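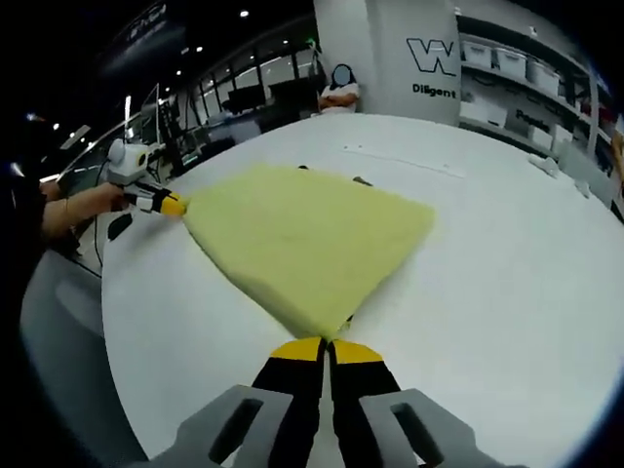

Hamamska Extends Futby Cleaning Cloth Line With Two New Weights

ELLEL – Hamamska will add two weights of microfiber cloth to its Futby line in June. Both are intended for daily cleaning of hard surfaces in offices, clinics and school kitchens.

The lighter cloth is meant for glass and screens. The heavier cloth has a longer pile and is meant for counters, tables and tiled walls. Edges on both are cut and sealed without a sewn hem, which reduces the lint left on dark surfaces.

Futby cloths are sold in packs of 15. Cartons hold 6 packs and are marked on two sides with the weight and color code. Existing color codes do not change, and sites that already sort cloths by room can add the new weights to their current system.

Care instructions are the same for the full line. Wash with ordinary detergent, separately from cotton. Do not use fabric softener or bleach. Tumble dry on low heat or hang to dry. New cloths should be washed once before first use.

Finishing and packing will be carried out at the Pons plant, where a second cutting line was installed in March. Orders placed through distributors ship within 5 working days. The current medium weight stays in the catalog.

Sample packs and data sheets are available to trade customers on request from the Hamamska sales office in Ellel.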